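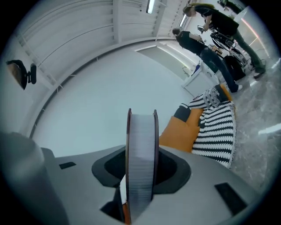
## Workshop Tips: Wheeled Robots That Stop or Pull to One Side

These notes are issued to users of the Godora workshop after a drive fault in February. A wheeled unit stopped midway through a floor test, then restarted without a command while a member was reaching for the battery lead. The member was not injured. The cause was traced to a chafed signal cable near the left wheel.

### Before touching the machine

- Press the emergency stop and disconnect the battery. Switching off the hand controller is not sufficient.
- Wait 3 minutes before opening the motor cover.
- Chock the wheels on any unit weighing more than 40 kg. Polished floors offer little grip, and a small offcut of rubber mat works well under each chock.
- Tie back long hair and remove lanyards. Closed shoes are required.
- Where two people are working on one machine, agree aloud on who will restore power. The other person steps back first.

### Finding the fault

Check the cables by hand along their full length, particularly where they pass over the frame. Damage is often hidden beneath a cable tie. Cut the tie, inspect, and fit a new one with enough slack for the wheel to turn freely.

Lint and pet hair wound around an axle will produce the same symptoms as a failing motor. Remove it with a seam ripper, working away from the bearing. A little methylated spirits on a cotton bud will lift the residue; do not spray any cleaner directly onto connectors.

Units fitted with the Wasby drive board store a fault code that is lost when the battery is removed. If the machine is stationary with the emergency stop engaged, copy the code from the display before disconnecting.

### Returning to service

Run the wheels clear of the floor at 500 rpm before any ground test. Keep bags, tool cases and rugs well outside the test area.

Faults involving unexpected movement must be entered in the Lambert Room log, whether or not anyone was hurt. Tagged units remain out of service until the entry has been signed.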